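4.3 Unreported grasp loss during transfer

The third class of failure is the one that concerned us most, as it was not visible in the logs of the controller. In 31 of the 1,361 trials the arm completed its whole programme and reported success, although the object had left the fingers at some point between the lift and the release. We call these events unreported grasp loss. They are different from the missed grasps of Section 4.2, where the fingers close on nothing and the controller stops with an error code as it should.

The task in all these trials was simple. The arm was given one object lying on the table or on the perforated tray, and it had to take the object and bring it to the plate. The set of objects was the toy food set described in Section 3.1, together with a ketchup bottle. The order of objects was random, and the other objects were left on the table during each trial, so that the arm had to pass above them. Figure 6 gives a view of the workspace with the gripper over the bottle.

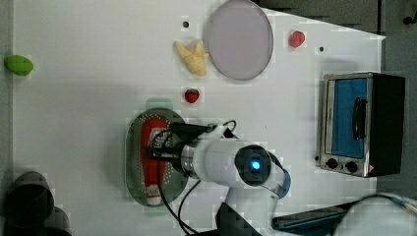
Figure 6. Top view of the workspace. The gripper is above the ketchup bottle, which lies on the perforated tray; toy food items and the plate are at the top, and the toaster oven is at the right.

The losses were not spread evenly over the objects. The bottle alone accounts for the greater part of them, while the strawberries were hardly ever lost once they had been lifted. The reason is in the way the controller decides that a grasp is good. It reads the opening of the fingers one time, directly after they close, and compares this value with the minimum width stored for the object. If the opening is larger than the minimum, the grasp is accepted and the value is not read again until the release. A bottle held too near to one of its ends passes this test without difficulty. It then turns slowly in the fingers when the arm accelerates, and in the worst case it slides out.

We first noticed the problem by accident. On January 23, 2018, during a series run by our second operator, Priit Ķēniņš, the bottle fell on the table in the middle of a transfer and rolled against the front of the toaster oven. The arm continued to the plate, opened the fingers above it and returned to the start position. The trial was recorded as successful. The operator pressed the emergency stop during the return movement, and no damage was found on the arm or on the oven. When we afterwards compared the video of the earlier series with the logs, we found the same pattern in trials that had already been counted as correct. The success rates in our preliminary report from the Gerkdale laboratory are therefore too high, and the values in Table 3 of the present paper should be used in their place.

From the point of view of safety, an object which falls is a minor matter when it is a toy. The colour and shape of the toy food are realistic but its weight is not, and we would not like to draw conclusions for a real kitchen from it. A heavier object could reach the person standing at the edge of the table, and the controller would give no signal that something is wrong. The hazard analysis we made before the experiments did not contain this case - it considered only contact between the arm and a person.

As a correction, the finger opening is now read every 200 ms during the whole transfer. If it changes by more than a fixed tolerance, the arm slows down, stops and asks for the operator. The tolerance was chosen by Rasa Mockus after a set of trials in which the bottle was pulled out of the fingers by hand. With a small value the arm stopped many times without need, mostly with the banana, which is soft and continues to deform after the fingers have closed. We accepted this behaviour. A needless stop costs the operator a short walk to the table, and it does not falsify the results.

The correction does not detect a slow rotation of the bottle when the opening remains constant. This limitation is discussed in Section 6.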